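4. Evaluation of the Gumulier Tidying Package

4.1 Setting and Equipment

The Gumulier package is sold as a subscription service for owners of a single fixed-base arm with a parallel gripper. It supplies a task planner, a grasp library and a remote support line. The evaluation reported in this section was carried out in a furnished bedroom at the Woldegiorgis residence, using a Franka arm mounted on a small wooden table beside the desk to be tidied. The package receives images from a camera near the gripper and from fixed cameras beside the workspace. Figure 4 shows views of both kinds.
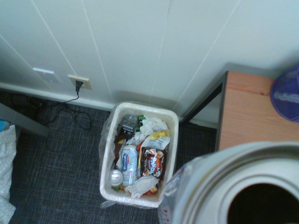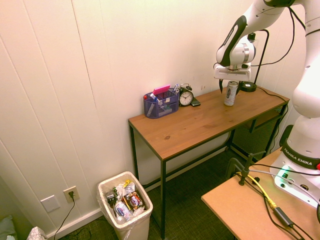
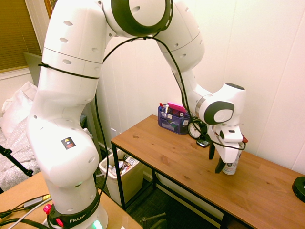 Figure 4. The arm, desk and wastebasket used in the evaluation. First: view from the camera near the gripper, with a silver can close to the lens and the filled wastebasket beyond it. Second: fixed view, with the gripper fingers on either side of a beverage can on the desk. Third: fixed view from another position, with the fingers around a white spray can with a red cap.

4.2 Procedure

The vendor recommends that a new site be set up in a single visit. Veronika Bodnár installed the software and marked the limits of the desk and the opening of the wastebasket in the planner. No further changes were made to the settings once the trials had begun.

Each trial started with one item standing on the desk and a spoken or typed instruction. Instructions were of two types. In the first, the operator named the item and asked for it to be thrown away. In the second, the operator asked only for the desk to be cleared of trash, and the package had to decide whether the item qualified. Items that belong on a desk, such as the clock, the phone and the mesh organizer, stayed in place throughout and were to be left alone.

A trial was scored as a success when the item came to rest inside the wastebasket, or, for items that should be kept, when the package declined to move them. Agata Sartori scored all trials from the recorded video. An item that landed on the rim and then slid to the carpet was scored as a failure.

4.3 Results

The package was given 572 trials. Of these, 62 ended in failure. The largest single group, 37 trials, involved a correct grasp followed by a poor release. Most of these took place when the wastebasket was already close to full, and the item rolled off the contents. The planner treats the opening as a fixed target and does not estimate how much room is left -- a limit the product manual does not mention.

In 11 trials the package discarded an item that should have been kept. All of these followed the second type of instruction. The remaining failures were missed grasps.

Support was requested twice during the evaluation. The first request was answered within the hour. The second, sent on a Friday evening, was not answered until the next working day, although the service terms promise weekend cover.

4.4 Comparison with the Zistcombe Kit

The Zistcombe kit is the closest product in price. It requires the user to record a set of guided motions for every new item, and it does not accept open instructions. We found its releases more reliable over a full wastebasket, as its default drop height is lower. Its setup took considerably longer, and the recorded motions had to be repeated after the wastebasket was moved.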